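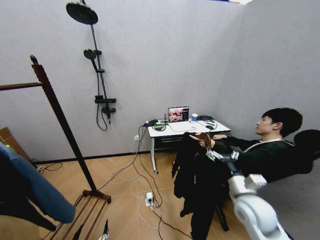
Plokico Lectern 334 for universities and colleges
Made by Grakton. Sold and serviced by Antwi Campus Supply.

Product code: PL-334
Availability: in stock, leaves our warehouse every Wednesday
Colours: charcoal, navy, maroon
Warranty: 7 years on the column, 2 years on the electronics

The Plokico 334 is a movable lectern with a built-in microphone and reading lamp. It was designed for the offices which organise public lectures, graduation ceremonies, staff welcomes and media announcements on a campus, and which must often do this in a different building each time. The lectern weighs 11 kg without the battery, so one person can bring it from the vehicle to the hall and set it up alone.

Many universities own a good lectern, but it is fixed to the floor of the great hall. When the new dean is introduced in the library foyer, the speaker receives a music stand and a cable across the carpet. We heard this story from several communications offices, and the Plokico was developed with them in mind.

Reading surface

The surface is wide enough for two A4 pages side by side, with a lip at the lower edge which stops the pages from sliding. The lip is covered with felt, therefore a pen that rolls against it makes no noise in the microphone. The angle can be changed by a lever on the right-hand side. Please do not change the angle while a laptop is lying on the surface.

The lamp has a warm and a cool setting. For recorded speeches we recommend the cool one, as most campus cameras are adjusted to it already. The switch is under the surface where the speaker cannot touch it by accident with the sleeve of a gown.

Height

The column moves up and down with a hand crank which folds away. We know that an electric column would be more comfortable, and we are often asked for it, but it would add too much weight. The height marks are engraved on the back of the column. At a ceremony with several speakers, the organiser may write down the mark for each of them at the rehearsal and set it again between the speeches.

Sound

The microphone is on a flexible neck and it can be removed. The output is a standard XLR socket at the foot of the column. A second socket beside it gives the same signal for the press, so the journalists do not need to fix their own microphones with tape to your front panel. The battery is charged from the supplied adapter and it can also be used when the adapter is connected.

There is no loudspeaker inside. If you need one, the Dollby column speaker stands next to the lectern and connects with the short cable in the accessories bag. It must be ordered separately.

Front panel with your crest

The front panel is held by magnets and it is changed without tools. Faculties which share one lectern usually order a panel each, and one plain panel for outside guests. Send us the crest as a vector file, together with your style guide if there is one. We will return a proof, and the printing begins only when you have approved it in writing. Please check the motto carefully, in particular if it is in Latin, because our staff will not correct it.

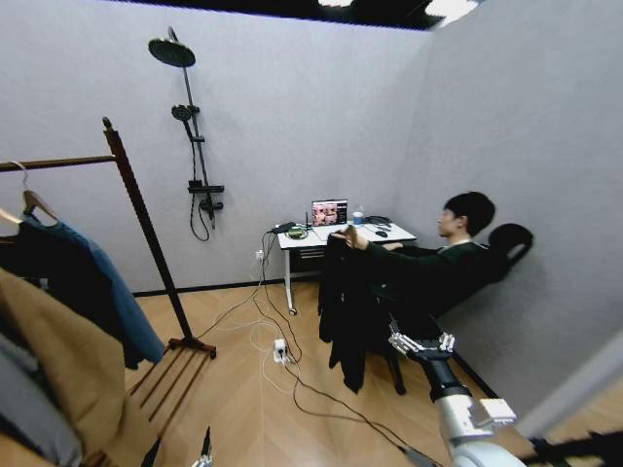
Clothes rack with wooden hangers and a black wall-mounted shower fixture.

What is in the delivery

Lectern column and base
Reading surface with lamp
Flexible microphone
Battery and adapter
Plain front panel in the chosen colour
Accessories bag with foam covers and short cable
Printed instructions in English and French

The wheeled transport case is not included. It may be hired for a single event if you do not want to keep one in the cupboard.

Care

Wipe the reading surface with a damp cloth and a little dish soap. Products with alcohol leave grey marks on the navy and maroon finish. The foam cover of the microphone should be washed by hand after a busy week such as orientation or graduation, and it must be fully dry before it is used again. Store the battery outside of the lectern during the long summer break.

Ordering for an institution

We accept purchase orders from universities, TAFE institutes and residential colleges. On the order, please give us the building name, the level and the hours of your loading dock, not only the postal address of the campus. More deliveries are returned to us for this reason than for any other. If the central mail room receives parcels on your behalf, tell them to expect a long carton.

An order with a printed crest cannot be cancelled after the proof is approved. An order with plain panels can be returned in the original carton, with the foam pieces.

Questions we receive often

Can it be used outdoors?
Yes, in dry weather. The base has two holes for ground pegs, and you should use them on a lawn. The electronics are not protected from rain.

Does it fit our old Plokico panels?
Panels from the earlier model are narrower. The magnets will hold them, but a stripe of the column can be seen on both sides.

Is there a version for a wheelchair user?
The lowest height mark is suitable for many seated speakers, and the base is open at the front. We suggest that the speaker tries it before the event. Antwi can lend a lectern for this purpose to any campus which is on our delivery route.

Can we buy only the reading surface?
Yes, as a spare part. Ask for it by the product code with the letter S at the end.

Related products
Dollby column speaker
Grakton transport case, wheeled
Printed front panel, single
Spare battery PL-B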